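I have been meaning to write about the table since May, and every time I sit down to do it I end up wiping the thing instead. It's gray, a plain medium gray with a speckle in it, and I chose it because I thought a speckle would hide the crumbs. It does hide them, and then I lean on it with a bare elbow and find every one!

My old routine was to go over it once after supper with whatever cloth was hanging nearby. Now I do it in 2 rounds - a dry brush first, then a damp cloth wrung out hard - and I start at the wall side and come toward myself. The dish rack stays where it is unless I'm feeling ambitious. 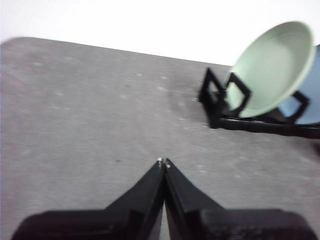

## The pale flecks

Gray shows pale bits far more than dark ones, I find, and some of the flecks belong to the pattern, so I've spent many a minute scrubbing at something that was never going to come off. My trick is to run a fingertip over it. If it's smooth, leave it alone and go put the kettle on.

I tried a spray from Dunelico for a while (26 squirts left in the bottle, by my guess, and it can stay under the sink). It smelled lovely and left streaks. Warm water and a drop of dish soap have done better by me, with an old tea towel to dry off. Next I want to sort out the cupboard above the stove, but that's a whole other evening.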